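Hooks in the kitchen

Filed under: Home, Small Kitchens | 3 comments | 30 shares

I gave up on the utensil drawer in May. It had stuck for the last time, with a ladle wedged against the top, and I had to take the whole drawer front off to get at it. Since we moved into the Lusimine apartment I had been telling myself a better divider would fix it. I bought two. Neither helped.

My sister-in-law keeps her spoons in a crock by the stove. I tried that for a week and didn't like it. Everything sits handle down, the heads tangle, and crumbs collect at the bottom where you can't see them.

So I went looking for something to hang things from. Gendska had a wall rail, but our walls are tile and I'm renting. Kongkaew, the housewares store near the bus station, had a few mug trees on the bottom shelf. I had only ever thought of those as being for mugs. A mug tree needs no drilling, and you can pick it up and wipe under it.

What I looked for:

Hooks that curve up at the ends, so things don't slide off when you bump the table.

A pole tall enough that a long handle clears the base. This rules out a lot of them.

A round base. Square ones catch on my cutting board.

The one I like is all white, with eight hooks in a ring near the top of the pole and a little knob above them. The hooks point in every direction, so it wants open space on all sides – a corner of the counter is no good. The middle of a table suits it better. The mint-green tool with the teal handle is my test for whether a hook is any use.
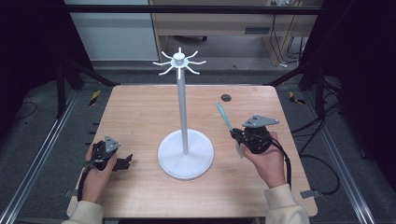 What goes on it

Light things only. The cast iron stays on the stove and the big ladle has gone to the pot cupboard. I put heavier pieces on opposite hooks so the weight stays even. Anything without a hole or a loop in the handle gets a bit of kitchen string.

The drawer now holds dish towels. It still sticks a little.

Posted in Home | 983 views | Leave a comment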